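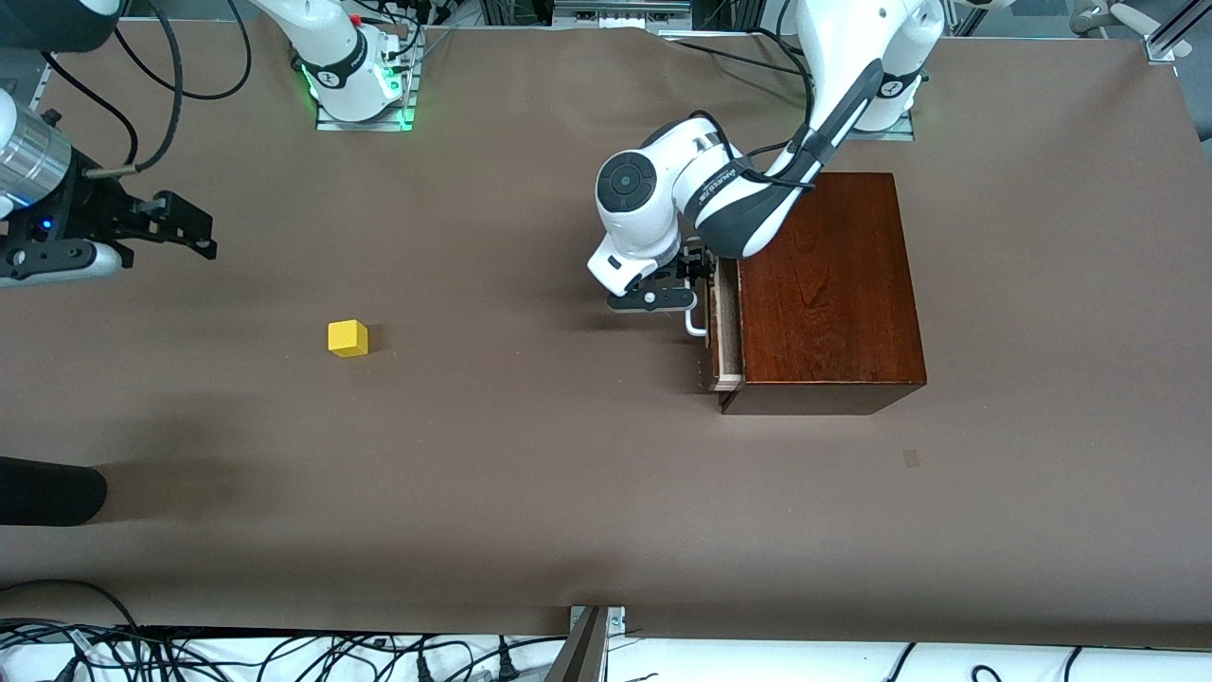
棕色纸台面上的两台白色机械臂，其中一台的夹爪握着抽屉把手。

Wunel地方乐队录音整理项目 进展报告
报送：Colness音乐基金
报告人：Uldis Uibo
日期：2021年6月22日

一、本期工作概况

本报告说明上次报告之后的工作进度、经费使用和下一步安排。项目的任务没有变化：整理Drelluvex录音室停业后留下的母带和排练带，转成数字文件，编出可供查询的目录，并在征得乐手或家属同意后，选一部分公开。

录音室移交的磁带共473盘，全部登记完毕。已完成数字转录的有400盘，其余的分三种情况：一部分在等待烘带处理，一部分因为带盘规格特殊要借机器，还有一小部分标签和内容对不上，暂时搁置，等听辨以后再定。

总体进度与计划相符。目录编制比计划慢，公开授权比计划快。

二、转录

转录集中在上半年进行。开盘带用四分之一英寸的机器，盒带用两台同型号卡座，转录前都做过磁头清洁和方位角校准。保存文件为未压缩格式，另存一份压缩格式供试听。每盘带转完后由另一个人抽听开头、中段和结尾，并核对时长。抽听发现的问题主要是左右声道接反和速度偏差。声道问题在文件上改正，速度问题重新转录。

有一批八十年代初的带子出现粘带现象，走带时在磁头上留下褐色粉末。我们停下来做了烘带，之后走带正常，但高频仍有损失。这批带里有“河湾五人组”在Thibodeaux舞厅的现场录音，目前只找到这一个版本，所以保留了两次转录的结果，没有做降噪。以后要不要修复，建议由听过原场演出的人一起决定。

关于带盒上的字迹。录音室当年的习惯是一盘带反复使用，盒上的曲名往往是上一次录音的，划掉重写的情况也很多。登记时我们把所有字迹照抄下来，包括划掉的部分，内容一栏则以实际听到的为准。两者不一致时都留着，不合并。

三、目录

目录每条包括带号、载体、时长、乐队名、曲名、参加录音的人、录音日期和来源说明。带号、载体和时长已经填完。乐队名大部分可以确定。参加录音的人是最难的一栏。

难处在于低音和鼓。当时本地能弹低音吉他的人不多，录音时经常互相借人，唱片封套上写的是乐队正式成员，实际弹的常常是别人。录音室的工作日志只记了付钱的人，没有记乐手。我们现在的做法是：有日志、封套或本人说法中的两项相互支持，就填入姓名；只有一项的，填入姓名并注明依据；一项也没有的，空着。

为这件事我去拜访了几位当年的乐手，带着试听文件，一首一首放给他们听。有的人听前奏就能说出是谁，有的人连自己弹的也认不出来。两位受访者对同一首歌给出不同说法的情况有几例，都照原话记入备注。

日期一栏也有问题。日志缺了两个年份，据原录音室的人说，是搬迁时丢的。缺失年份的录音只能根据演出海报、报纸广告和曲目的先后推断，推断出来的一律写成年份区间，不写具体日子。

乐队名需要统一。同一支乐队前后改名的，每个名字单独立一条，再互相注明。读者来信里问得最多的“夜班电车”和“电车夜班”，经核对是两支乐队，鼓手是同一个人。

四、授权与公开

首批公开曲目已经选定，共100首。选曲标准是录音完整、署名清楚、未曾正式发行。其中翻唱曲目不在首批之列，词曲版权另行处理。

授权书采用基金法务提供的文本，我们加了一条：权利人可以随时要求撤下试听，不必说明理由。加了这一条之后，原先犹豫的几位都签了。已经过世的乐手由家属签署。有一位贝斯手的女儿随授权书寄来一叠演出合同和一本手写的和弦谱，已经登记，扫描后原件寄还。

有3支乐队的授权还没有办妥。第一支是成员之间对署名有分歧，他们要求先自行商量。第二支的主唱已迁居国外，信件往来较慢。第三支找不到任何成员，也没有找到家属。这三支的录音照常保存，不放进公开名单。

试听网页已经搭好，现在只对受访者开放。网页上可以按乐队、年份和场地查找。反馈集中在两点，一是字太小，二是播放下一首时音量忽大忽小。字号已经改了。音量的问题打算在试听文件上统一响度，保存文件不动。

五、活动

原计划春季在Thibodeaux舞厅旧址办的试听会没有办成，场地方面改了档期，现定在秋天。形式也有调整，原先想请几支老乐队重新上台，商量下来有两支凑不齐人，改为放录音，中间穿插谈话，最后留一段时间给愿意上台的人演奏。音响由场地提供，我们自备放音设备。

六月里在图书馆办了一次小型的辨认会，把不明身份的录音和照片拿出来，请到场的人辨认。这次会比预想的有用，当场确定了几段录音里的萨克斯手，还有人带来一张单曲唱片，上面的B面曲目我们的母带里有，但一直标成了另一支乐队。建议以后每季度办一次，费用很少，主要是茶水和印刷。

六、经费

已支出的款项主要是转录设备租赁、磁带保存盒、硬盘和差旅。设备租赁超出预算，原因是粘带那一批占用机器的时间长。差旅有结余，部分访谈改成了电话。两项相抵后，总额仍在批准的范围之内。明细和票据另附。

请基金考虑一项调整：把原列在“现场演出”下的款项，转一部分到“特殊规格磁带转录”。试听会改了形式以后，演出费用会少很多，而那批特殊规格的带子需要向外地借机器，运费和保险原先没有列入。总额不变。如果同意，希望在下一次拨款之前告知，借机器的档期需要提前排。

七、问题

一是保存空间。母带目前放在录音室旧址的里间，靠一台除湿机维持湿度。房子的租约年底到期，房东还没有答复是否续租。已经和市档案馆谈过寄存，对方愿意接收，但要求先完成目录，并且一次性移交，不分批。目录的进度因此比原来更要紧。

二是人手。听辨工作需要熟悉当年本地音乐的人，现在做这件事的主要是我和两位退休乐手，他们年纪都大了，每次听不了太久。转录结束以后，负责转录的同事会转到目录上来，这样听辨和录入可以分开做。

三是备份。现有两份，都在同一座城市。第三份打算放在外地，地点还没有定。

八、下一阶段安排

先完成粘带和特殊规格磁带的转录，然后处理标签对不上的那一部分。目录初稿完成后交给三位外部读者看，请他们专门看人名一栏。首批曲目在试听会当天公开。访谈录音的文字整理同时进行，整理好的稿子先寄给受访者本人过目，再定稿。

口述访谈原来没有规定要交文字稿，我们想把它作为附录放进最后的成果里。篇幅和格式等初稿出来后再和基金商量。

附件：登记总表；授权书签署情况表；支出明细；首批公开曲目单。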